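Woven vinyl placemats won't lie flat after storage
Forum: Table Linens and Care

flurkow_mills
Posted October 6, 2024

I have a set of woven mesh placemats that were stored rolled in a drawer since December. They now have a curl at both short ends and a rise in the center. The weave is intact and the edges are heat-sealed, no binding. Supplier was Endcombe, no care label. I would like to flatten them without changing the finish. What temperature is safe?

tabby_weave
Reply 1

Depends on the yarn. Most mats of this type are polyester core with a PVC jacket. PVC starts to soften well below the temperature of a household iron, so an iron is out unless you like shiny spots. Warm water at 40 °C, lay the mat in it for 10 minutes, take it out, press between two towels under a flat board. Leave it overnight.

selvage_ed
Reply 2

Disagree on the water. It gets into the core at any cut end and takes days to leave. If the edge seal has a gap you get mildew inside the jacket, and there is no fixing that. Dry weight only. It is slower but there is no risk. I use a cutting board with a stack of cookbooks on it.

tabby_weave
Reply 3

Polyester takes up very little water. What you are describing happens with paper yarn or cotton core. The Davier mats had a cotton core and those should stay out of water, agreed. For all-synthetic mats I have never seen it.

flurkow_mills
Reply 4

How do I tell which core I have without cutting one?

selvage_ed
Reply 5

Look at the end of a yarn at the short edge with a magnifier. Cotton is fuzzy and dull. Polyester filament is smooth and reflects light. If the seal covers everything, assume cotton and keep it dry.

warp_and_heddle
Reply 6

Both methods work, but direction matters more than either of you is saying. On a striped mat the stripes are a free gauge. If they run straight, the mat is square and any lift is only roll memory. If they arc, check whether the mat is raised there or whether the weave has shifted. A raised area makes straight stripes look curved from an angle, so look from directly overhead before deciding.

Taupe and white mesh on my table, with a slight bulge near the middle:

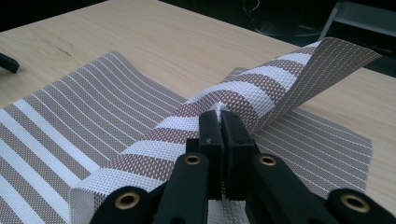 My procedure, in order:

1. Clear the table and wipe it. Grit under a weighted mat will mark the wood.

2. Lay the mat with the curl facing down. Smooth from the center out to the edges. Going edge to center traps the rise in the middle.

3. Cover with a cotton towel, then a flat board larger than the mat. A board smaller than the mat leaves a line.

4. Weight evenly. I use 5 kg for a single mat.

5. Leave it at room temperature for two days. Turn the mat over after the first.

If the weave itself has shifted, pull gently on the diagonal before step 2. Stop if the mesh opens up.

selvage_ed
Reply 7

Agree with all of that except step 5. Two days is short for anything stored rolled that long. I would go a week.

pickcount
Reply 8

A hair dryer on low, held well back, cuts the time a lot. The Sadowski mats I had were flat by the next morning.

tabby_weave
Reply 9

You can't control the temperature with a dryer. Water at least has a number you can check with a kitchen thermometer.

flurkow_mills
Reply 10

Checked with a magnifier. Smooth filament, so polyester. I will do one mat in water and one dry under the same weight and compare. The rest stay in the drawer until then, flat this time.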